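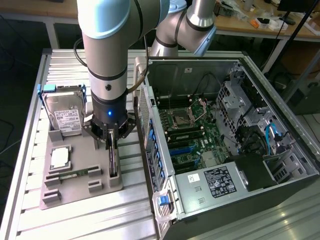 Rhodri Maddocks reports that the stock fingers slipped on his memory modules until he dropped the closing force, and asks whether the Wodton G2 has the same trouble. It depends on the finger set. The long flat fingers hold a module by its faces and need less force than the short ones. Start low and raise the setting in small steps.

Wodton G2 Parallel Gripper - Evaluation Kit

The G2 is a two-finger electric gripper for small-part assembly. The kit is meant for shops comparing it with a gripper they already own, on their own arm and their own parts. Falness supplies it with a flange adapter, one cable and 2 finger sets.

Stroke, finger to finger: 30 mm
Closing force: adjustable from the controller
Fingers: flat, bolt-on
Loan period: 6 weeks

Our bench comparison uses desktop computer parts. Memory is the hardest of them for a gripper. The module has to stay square to the slot while the arm pushes, and the fingers have to clear the parts next to it on the way down. Verna Esposito ran 237 insertions with the G2 and the same number with the Cikov gripper, using one arm program for both. Log files are available on request.

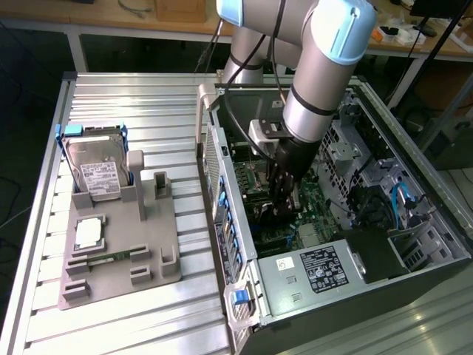
Gripper over the memory slot area, tower on its side.

Camera placement

An overhead camera gives the position of the case and the fixture plate. It loses the slot once the gripper is over it. A wrist camera keeps the fingertips in view during the approach, but needs its own exposure setting, as bare metal in the case reflects strongly and the board is much darker. We lock exposure on the board and accept some glare. Recalibrate after every finger change - the tip position moves with each set. 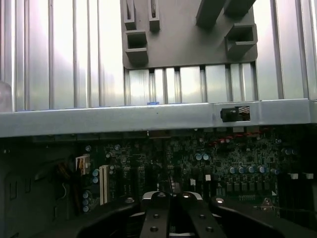 Controller and ordering

The G2 runs from the Van Dusen controller or from any controller with a free serial port. Force, speed and finger position can be read back during a move. The kit ships with the standard firmware; the April update adds a slower final closing speed and is recommended for memory work.

Loan requests go to Justinas Koppel at Falness. State the arm model and flange pattern.

Related items
Wodton G2 long finger set
Wodton G2 short finger set
Cikov flange adapter
Van Dusen controller, bench version
Wrist camera bracket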